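Rernholm plaza, paving and steps notebook
April, second visit, started 8:40 am

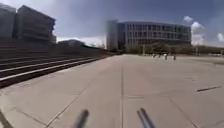
I got here earlier than I meant to, which gave me a good long stretch with the slabs before the lunch crowd. I do love this place when it's quiet! The plan was to walk the joints first and leave the steps for after coffee, and for once I stuck to it (mostly).

The long joint, the straight one heading out toward the buildings, I'm calling J1. I paced it and then taped it: 131 feet from my chalk mark to where I stopped, and I only found 2 spots where the filler felt crumbly under a fingernail. The angled joint over toward the steps is J2, same as in the April sheets from Kwon, so please let's keep that name and not start a third numbering system.

The short dark strip on the right side still bothers me. On the first visit I wrote "crack?" and underlined it, then later wrote "drain?" next to it, and I'm leaving both notes standing until I've been down on my knees with the feeler gauge. If anyone has the old Lukden drawings, have a look before I do.

Color of the concrete: lighter and darker patches where slabs meet. I'd like to compare them with our Nullico sample tiles, the pale gray ones in the second drawer, but I left the tiles on the bench again. My own fault.

Steps: only did the lower treads, the ones meeting the flat paving. Ran my hand along the edges as I went and marked anything rough in chalk. Total length done is 155 feet, counting both bits. The upper tiers can wait for somebody with better knees.

To bring next time: tiles, feeler gauge, fresh chalk, the long tape (the short one is a misery on J1), a hat.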